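Purba Community Kitchen: progress report to the Vastent Fund, October

We have had a very full few months, and we are so grateful to you for sticking with us through the slow start! The cookery sessions at Ditari are now running every week, with 76 people signed up, and we have served 440 hot lunches from the new menu. Spending to date stands at £1,321, mostly on food, hall hire and the bus fares we promised in our bid.

The Groltent group is still waiting for its gas check, so that part has slipped into next term.

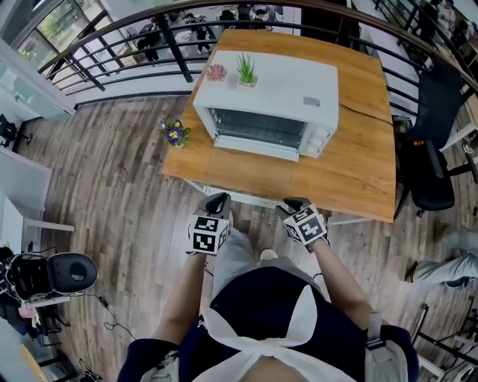
Small-scale baking has been the surprise favourite, and many members tell us they have never owned a full-sized cooker. We have rewritten the recipe cards to suit a worktop model like the white toaster oven on the wooden table, with smaller trays and shorter lists of ingredients. We hope to print the second set before the winter break, and would welcome a visit from you at any lunchtime.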